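Tabletop Cell Rules, Revision 2: What Changes for Operators

7 May 2019

Revision 2 of the working rules for the tabletop cells takes effect with this issue of the newsletter. It replaces the sheet taped inside the cabinet doors at Rallville and the longer version kept on the Mulberg share. Both older versions should be removed. Where a local note disagrees with Revision 2, Revision 2 applies until the note has been reviewed.

The rules cover benchtop arms with parallel grippers used for pick-and-place and sorting work. They do not cover the Gilus palletizing line, which has its own fenced-cell procedure, or any arm on a mobile base.

Risk assessment

Each cell needs its own assessment. The earlier rules allowed one assessment to be copied across cells with the same arm, and during the last audit we found 9 cells running on a copy that named the wrong gripper. ISO 12100 remains the method we follow for identifying hazards, and ISO/TS 15066 is the reference where a person may share the workspace with a moving arm. An assessment is tied to the arm, the end effector, the fingers and the parts being handled. Change any of these and the assessment is open again.

Swapping fingers counts as a change. So does adding a bracket, sensor or cable to the wrist. Added hardware moves the outer envelope of the tool, and the collision model in the controller has to be updated before the arm is run above reduced speed.

Cables at the wrist

This section is new and is the one most likely to affect daily work. Wrist cables must have enough slack for the full programmed rotation of the last joint, but a loop must not be able to reach the fingers or catch on a bin rim. Check this by jogging the last joint to both programmed limits at reduced speed with the gripper at its lowest working height. Connectors on wrist devices are to be seated by hand and inspected at the start of each shift. A connector that has come out twice in a week gets a strain relief, and the repair is entered in the cell log.

Cable ties may be used on fixed rail. They may not be used across a joint – use the hook-and-loop straps from stores. 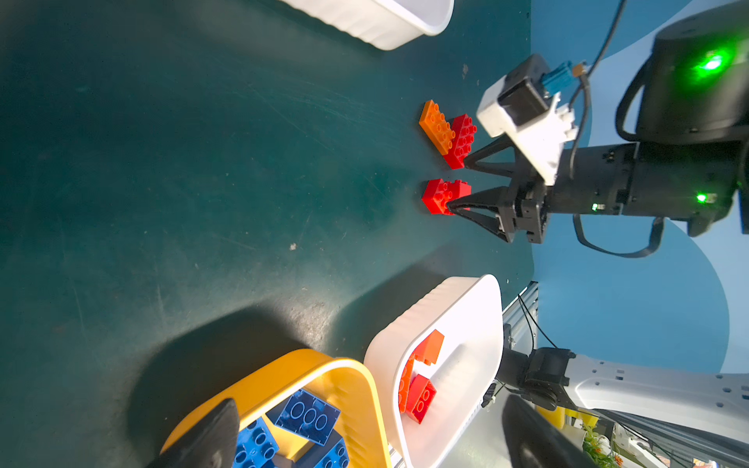 Bins and part placement

Bins used as pick or drop targets go in the positions recorded for the task. Positions are recorded relative to the table edge or the rail, never relative to another bin. Two cells at Rallville had drifted a good distance over the winter from operators lining up one bin against the next.

Parts should be laid out within the reach limits for the task, with clearance for both fingers on the gripping sides. Overlapping parts are permitted where the task is meant to include them. In that case the task sheet must say so, and the grip force limit must be set for the weakest part in the pile. For molded plastic parts, start at the lowest force that holds the part through a full transfer and go up one step at a time.

Do not reach into a bin while the arm is enabled. A paused program is still an enabled arm. The Tsoukalas controllers show the same indicator color for paused and idle, so the lights on the arm are not to be used as proof of a safe state. Read the pendant, or press the protective stop and confirm it.

Speed limits

Reduced speed for setup and teaching is 250 mm/s at the tool, measured at the fingertips and not at the flange. Running speed is whatever the assessment for the cell allows. If no figure is written in the assessment, the cell stays at reduced speed.

Where two arms can reach the same part of a table, the shared zone must be defined in both controllers and tested from both sides. The test is to command each arm into the zone in turn while the other is holding it, and confirm that the second arm waits. Record the result for each direction separately.

Surfaces and lighting

Scratches and scuffs on the tabletop are acceptable unless they catch a part or can be felt through a glove. Replace the surface if either is true. Cells that rely on vision need a lighting check whenever a lamp or blind is moved. Glare on the work surface is the usual cause of missed detections, and the fix is to move or diffuse the lamp before anyone adjusts the camera exposure. Exposure values are part of the task record and should be changed only with a log entry.

Records

The log for each cell now has 16 fields, down from a much longer form that was rarely filled in completely. The required entries are cell number, task revision, gripper and finger type, force limit, running speed, any change to wrist hardware, and the result of the stop test. The remaining fields may be left blank if nothing has changed. Logs are kept for 10 years at Mulberg.

The stop test takes around 2 minutes and is done once per shift, with the arm moving and no part in the gripper. Test the pendant stop and the bench stop separately. If either fails, tag the cell out and leave it powered down until it has been inspected.

Transition

Cells with a valid individual assessment may continue running. Cells on a copied assessment are limited to reduced speed until a new one is signed. All cells must be on Revision 2 by the end of August. Printed copies are available from the stores counter at both sites, and the blank log form is in the same folder as the rules. Comments on the wrist cable section are particularly wanted from anyone running more than one wrist device on the same arm.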